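Fetow Card Storage Box, 2000 Count

Item no. 462
In stock

A long storage box for standard-size trading cards, with dividers and a lift-off lid. The Fetow holds 2000 unsleeved cards in two rows, or fewer if you keep your cards in sleeves. Most people who play a collectible card game every week end up with more commons than they have room for, and this box is meant for those.

Each row is wide enough for a card in a single sleeve. Double-sleeved cards fit too, but they are snug, and we suggest the Fetow Wide for them. Cards in hard top loaders will not fit in either box.

What comes in the box
Storage box with lid
11 plastic dividers with write-on tabs
One sheet of blank labels
Two foam blocks to hold a partly filled row upright

Dividers
The tabs stand slightly higher than the cards, so you can read them from above with the lid off. They take pencil or permanent marker. Pencil rubs off with an eraser. Extra dividers are sold separately in the Prenby pack, which uses the same size and can be mixed with the ones supplied.

Sorting a large collection
Kamlesh Garg, who handles singles for our store, sorts by set first, then by color, then by name. If you mostly build decks, you may want to leave out the set step and go straight to color and card type. Keep lands in their own row. Foils tend to curl when they are stored next to regular cards, so pack them together with a foam block behind them.

A full box is heavy. Lift it from underneath with both hands, and don't stack more than three full boxes.

Artist cards and prints
The box is not made for oversized cards or art prints. For those, see the Aritz portfolio, which has side-loading pages. Signed cards should go in a sleeve before they go into any box, as marker ink can transfer to the card in front.

Care
Wipe with a dry cloth. Do not use cleaning sprays on the inside. Store away from direct sun and off basement floors.

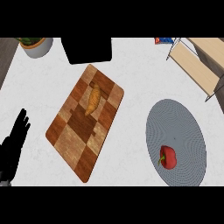

Checkerboard-pattern wood board on a white marble counter.

Shipping and returns
Boxes ship flat and fold together without glue or tape. Orders placed before noon go out the same day. Unused boxes can be returned within 30 days. Opened divider packs cannot be returned.

Customer reviews

Norbert Murín
Five stars. Bought two in May and ordered a third. The lid stays on when I carry it to the store.

Marcelino Moya
Four stars. Good box, but I have 600 double-sleeved cards and should have gone with the Wide.

Related items
Fetow Wide Storage Box
Prenby Divider Pack
Aritz Side-Loading Portfolio
Uysal Deck Case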